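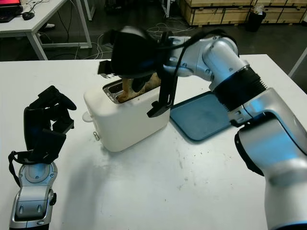

Im Dezember durfte ich das Schulungszentrum von Meltside in Gondgate besuchen. Ich suche seit längerer Zeit einen Kurs für Scrum Master, und am Tag der offenen Tür konnte man die Trainer persönlich fragen. Vom Bahnhof geht man sechs Minuten zu Fuß, der Eingang liegt im Hof und ist schlecht beschildert.

Begrüßt hat uns Shona Pringle, die die Kurse plant. Danach gab es eine Probestunde bei Craig Haldane über das Schätzen von Aufgaben. Wir spielten eine Runde Planning Poker in Gruppen zu vier Personen. In meiner Gruppe waren die Zahlen sehr verschieden, und wir haben lange über eine einzige Karte diskutiert – das war für mich der nützlichste Teil des Nachmittags. Herr Haldane sprach schnell, aber er wiederholte gern, wenn jemand fragte.

Am Nachmittag erklärte Tormod Halvorsen die Prüfung. Beim internen Abschlusstest gibt es 80 Fragen, und man darf ihn einmal ohne neue Gebühr wiederholen. Die Anmeldung kostet 100 Euro, dieser Betrag wird später mit dem Kurspreis verrechnet. Ob der Abendkurs auch im Frühling stattfindet, konnte er mir noch nicht sagen.

Weniger gefallen hat mir, dass die Unterlagen nur auf Englisch vorliegen. Für mich ist das kein großes Problem, für meine Kollegin schon. Ich habe mich trotzdem auf die Warteliste für den Abendkurs gesetzt und will vorher noch den Anbieter in Wiveck anschauen.

Diese Website verwendet Cookies. Mit der weiteren Nutzung stimmen Sie dem zu. Einstellungen | Akzeptieren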